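Small Workshop and Craft Room Safety Checklist, With Comments

212 shares | 4 comments

By Kulsoom Ghauri

I go through this list every December, when the heaters come out and the windows stay shut. It was written for the shared craft room at Tinddale, which is one long room with a sink at the back and benches down both sides. Most of it will fit a garage or spare room as well. Mark each line OK, FIX or N/A, and write down who is going to do the fixing.

DOORS AND WALKWAYS

[ ] Both doors open fully from the inside without a key.
[ ] Walkways are clear to the full width of the door.
[ ] No mats with curled edges.

Comment: The back door is the one that fails. Deliveries get left against it. We painted a yellow box on the floor and it has helped a little. Marked OK this time, but check it again after every delivery.

ELECTRICAL

[ ] Cords have no cuts, tape repairs or scorch marks.
[ ] Power strips are not plugged into other power strips.
[ ] Outlets near the sink have GFCI protection, and the test button trips them.
[ ] The breaker panel can be reached and the labels are right.

Comment: Two FIX items. The label for the left bench circuit was wrong, and the cord on the Gastberg glue pot was cracked where it enters the handle. The pot has been tagged and put on the top shelf until it gets a new cord. Please don't take the tag off to "just use it quickly."

HEATERS

[ ] Three feet clear on all sides.
[ ] Plugged straight into the wall.
[ ] Tip-over switch works.
[ ] Off and unplugged at closing.

Comment: Test the tip-over switch by tilting the heater while it is running. One of ours is rated at 2000 watts, which is too much for a circuit that already has other things on it. It stays on the right-hand wall. I have written this on the heater in marker.

FIRE

[ ] Extinguisher gauge is in the green and the pin is in place.
[ ] Extinguisher is on its hook and can be seen from the door.
[ ] Smoke alarm sounds when tested.
[ ] Oily rags are in the lidded metal can, and the can gets emptied.

Comment: All OK except the rag can, which was full. Linseed oil rags can heat up and catch fire with no flame near them. Lay them flat outside to dry if the can has no room.

PAINTS, SOLVENTS AND ADHESIVES

[ ] Every container has a label that can be read.
[ ] Lids are on tight.
[ ] Nothing is kept in food or drink containers.
[ ] Safety data sheets are in the binder.

Comment: Swati found a jar with no label at the back of the cabinet. If we can't say what it is, it goes to the hazardous waste drop-off. The Clornari varnish has a new formula, so print the new sheet and take out the old one.

BENCHES AND HAND TOOLS

[ ] Blades are covered or retracted when put down.
[ ] Vises and clamps close evenly and hold.
[ ] File handles are tight.
[ ] Offcuts and clear plastic sheet are not left on the bench at closing. 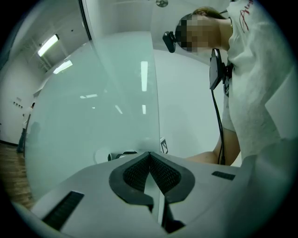 Used blades go in the sharps tin and never loose in the trash. The tin was nearly full, so I have marked that line FIX. One clamp had a bent screw and has been thrown out. A new one costs less than a trip to urgent care.

LIGHT AND AIR

[ ] All bench lights work.
[ ] Exhaust fan runs and the filter is clean.
[ ] A window can be opened when solvents are in use.

Comment: The fan filter was gray with dust. Wash it, let it dry and put it back with the arrow pointing out - it was in backward last year.

FIRST AID

[ ] Kit is stocked and nothing is out of date.
[ ] Eyewash bottle is sealed and in date.
[ ] Emergency numbers and the street address are posted by the door.

Comment: We were out of large bandages again. If you use something from the kit, write it on the card inside the lid.

Keep the finished sheets in the binder. I keep two years' worth.

4 Comments

benchdog
Good list. I would add checking that stools don't wobble. I went over backward on one last winter.

Marlene T.
Is there a version for kids' classes? We have scissors and hot glue but no solvents.

Kulsoom Ghauri
Marlene, use the same sheet and mark the solvent section N/A. I would add a line for low-temp glue guns only.

rvk
Printed this for our garage. Failed the door section right away.

Related
How to Store Oily Rags
Reading a Breaker Panel
What Goes in a Shop First Aid Kit
Choosing a Space Heater for a Cold Garage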